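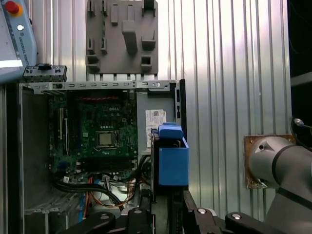

Throwing out a computer that still turns on is like throwing out a chair because you bought a new rug, according to Selorm Agbenyega. It gets said a lot in the back rooms of Miltside, and usually loud, over a radio.

The Second Life of the Office PC

Nov 15, 2020

Miltside is two streets and a parking lot. Tire place, a bakery, a shop that only sells doors. And then, past the doors, the computer people. Four shops when I first went in June, three now, all living off the same thing: beige and black boxes that offices don't want anymore.

This year everyone wanted them. Schools sent the kids home, parents looked at the one laptop in the house and did the math. New machines were sold out or silly money. So people came down here with cash and a list from the teacher.

"Does it do video calls?" That was the question, all summer. It does. Mostly you need to buy the camera separate, and good luck with that.

The machines come from leases. A company takes a few hundred desktops, keeps them three or four years, hands them back. Somebody has to take them after that. In this town it's Fumell, a wholesaler out by the rail yard that sells by the pallet and does not like visitors. I got ten minutes and a paper cup of coffee. They moved 3460 towers between the start of the year and the week I came by. The year before that, 783. The man at the desk read the numbers off a screen and shrugged.

Pallets are a gamble. You pay one price and get what you get. Some boxes have memory, some don't. Drives are nearly always gone, pulled out by the old owner and shredded or wiped, depending who you ask. Processors go missing too. A tower can look perfect from the front and be a shell.

So most of the job is matching. Good board out of this one, power supply from that one, a drive from the drawer. The office models make it easy — same case for years, parts that clip out without a screwdriver, service manuals you can still download free. Gaming machines are another story. Pretty, but every one is different and the owner before you was always an "expert".

Money. A finished desktop at Atinga, the biggest of the three shops, is $200 with a keyboard and mouse. Monitor extra. For that you get a clean install and ninety days to bring it back. They won't do longer and I dont blame them, at that price there's not much left over after the pallet, the rent and the hours.

And the hours are long. Dust first. Then memory, which is the fault half the time anyway, just needs taking out and pushing back in. Fresh thermal paste, a new coin battery on the board so it remembers what day it is. Then it sits running overnight. If it's still going in the morning it gets a sticker.

Storage is where buyers get picky.

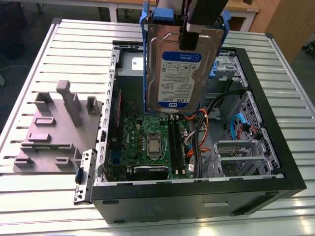 A spinning disk is cheap and big and fine for photos, but anyone who has used a solid state drive won't go back, the wait at startup makes them nuts. Atinga does both if you ask. Small fast drive for the system, old style one for everything else. Costs a little more. Worth it, I'd say, and I'm writing this on one.

What about the stuff that can't be saved? Some goes for scrap, for the metal. Some goes to Flikach, a repair class that meets two evenings over the bakery and takes anything, dead boards, cracked cases, bent pins. People learn on those. You can't break what's already broken. Over 500 have been through it since it opened, ages from grade school up to retired bus drivers, and a couple ended up working downstairs in the shops.

I sat in on one. Windows open, everybody in masks, coats on. A girl was trying to find out why her machine beeped three times and quit. Wrong slot for the memory. She moved it, it beeped once, she yelled so loud the bakery came up to check.

Will it last? Agbenyega thinks the rush is good for one more year, then the pile gets thin, becuase offices that went home bought laptops. Laptops are glued. Less to swap, less to save. The shops are already stocking up on towers while Fumell still has them, stacked to the ceiling, in the hall, one behind the toilet door.

Meanwhile there's a line. Saturdays it goes back past the door shop. Bring cash, bring a bag for the cables, and ask if the mouse is included before you pay.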